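Pre-run software checklist, two-arm cell, Arnine stack
Filled in by: Aileen Manalo
Date: 6/17/26

1. Control node starts clean, no stale process from the last session. OK
I had to kill one leftover planner by hand. Gaétan, if you're reading, please put the shutdown script back in the launch file!

2. Both arms report ready before torque goes on. OK
Left came up right away, right took a second try. I logged it but I'm not holding the run for it.

3. Soft joint limits loaded from the current config and not the default. OK
Check the file header, don't trust the filename. Two of our configs have nearly the same name and I've been burned by that (so has Rhea, ask her).

4. Software stop tested from the keyboard and from the Gilo panel. OK
Both arms held position. I like to do this one mid-motion at low speed – stopping an arm that's already standing still doesn't tell you much.

5. Arm-to-arm collision check enabled in the planner. FIXED, THEN OK
It was off again. I think it gets switched off for playback debugging and then everybody forgets, me included. I turned it on and replanned the test path, and the planner now refuses the crossing move like it should. 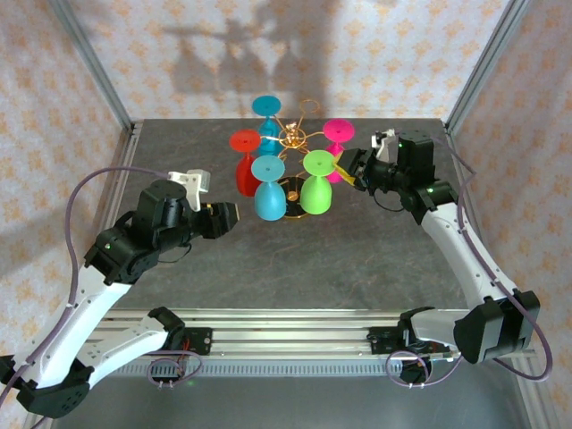 6. Speed cap set for close work. OK
Capped at 410 in the config, which was sitting at 693 from the open-table tests. Way too fast for anything with thin parts and not much room between the grippers.

7. Camera calibration matches the current mount. COMMENT
It passes, but the overlay drifts a little toward the back of the table. Takeshi wants to redo it with the Nutby tool and I'm all for that.

8. Segmentation handles shadows on the back wall. OPEN
It still picks up a blob of shadow as an object now and then. The planner ignores it for grasping but pads around it, so you get these funny long detours. Ticket 495, assigned to Lorna.

9. Log folder has space and recording starts with the run. OK

Signed off for low speed only. Item 8 stays open, and please recheck item 5 before every session until the default gets changed.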